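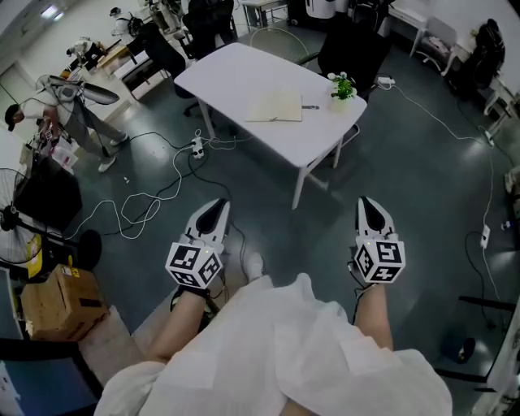

Acheter les pinces avant d'avoir choisi le bras serait une erreur de calendrier, estime Primo Fiore. Il le répète à chaque revue de dépenses chez Buveo, où il établit le plan d'équipement de la cellule de manipulation. Notre interlocutrice, responsable technique du même projet, n'est pas de cet avis. « Le bras arrivera quand il arrivera. Les démonstrations à la main, on peut les enregistrer dès maintenant, et c'est le poste le moins cher du dossier. »

Le dossier compte 59 lignes. La première version, déposée en mars, en comptait 57 ; les deux ajouts concernent l'alimentation électrique et le rangement. « On avait chiffré les préhenseurs, les calculateurs, le stockage des données, et rien pour amener le courant jusqu'aux postes. Les multiprises au sol et les rallonges, c'est du provisoire qui finit par coûter. » Le devis retenu prévoit des goulottes et des prises en hauteur pour chaque poste.

Les pinces à main portent des cubes imprimés de marqueurs noir et blanc, un par pince. Pour la responsable, ce sont des consommables. « Un marqueur rayé se détecte mal, donc on le remplace. Je budgète les cubes comme on budgète des gants. » Les patins des mors suivent la même règle. Les câbles sont comptés à part, avec un jeu de rechange par paire.

Deux fournisseurs ont été consultés pour les pinces. Monti proposait la paire à environ 2 322 euros, étalonnage compris. Hakora était moins cher à l'achat mais facturait l'étalonnage à chaque intervention. « Sur un an, l'écart s'inversait. J'ai demandé à Monti de figer le prix des pièces, ils ont accepté pour 2 exercices. » La commande est partie en juillet.

Reste la question du bras. Le site de Jillham, qui doit accueillir la cellule définitive, n'a pas encore validé la charge au sol ni l'emprise du périmètre de sécurité. Tant que ces deux valeurs manquent, aucun modèle n'est inscrit au plan, seulement une enveloppe. Fiore y voit un risque : des données acquises avec une géométrie de pince que le bras final ne pourrait pas reprendre. La responsable a fait ajouter une clause au cahier des charges, qui impose une bride compatible et la même ouverture de mors. « Si le fabricant refuse, on fait usiner un adaptateur. La ligne existe déjà, c'est la 41. »

Elle aurait préféré un poste de maintenance séparé. Il a été fondu dans les frais généraux du site, et les interventions devront être demandées au cas par cas jusqu'à la prochaine révision du plan.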